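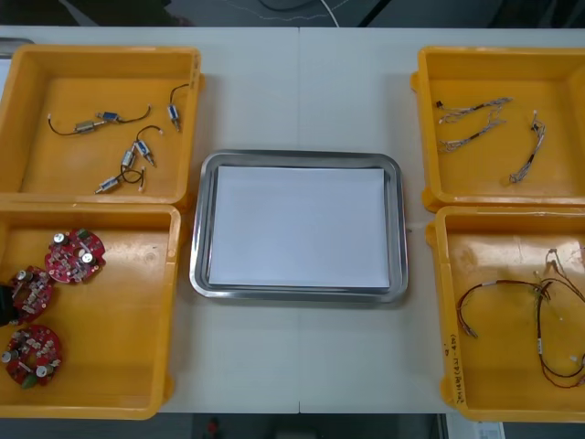 Setting up a small parts inventory in a spreadsheet

The method below suits a stock of up to 200 line items. Beyond that, use a database.

1. Create one sheet named PARTS with the columns Code, Description, Bin, On hand, Reorder at, Supplier. Freeze the top row.

2. Assign codes. Use a letter for the family and three digits: S for solenoids, B for boards, C for connectors. Do not put the supplier name or the size in the code. B116 stays B116 when the supplier changes from Werna to Horker.

3. Format the Code column as text before entering anything. Spreadsheets strip leading zeros from numbers, and a code pasted from a supplier list can turn into a date. 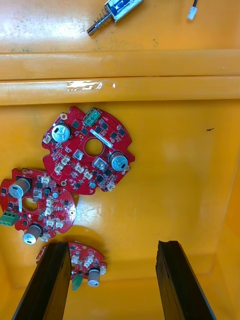 Round red boards and a solenoid in a yellow bin.

4. Restrict the Bin column to a list. Put the permitted bin names on a second sheet and point data validation at that range. Set invalid entries to "reject".

5. Add a conditional format to On hand that shades the cell when its value is less than or equal to Reorder at. For row 2 the rule is =$D2<=$E2.

6. Record every withdrawal on a LOG sheet (Code, Quantity, Initials). Work out On hand as opening stock minus a SUMIF over the log.
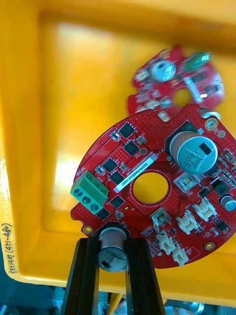 Red circuit board with a green three-position screw terminal.

7. Protect the header row and the On hand column. Leave the log unlocked.

Template revised in September by Marianna Chmielewska.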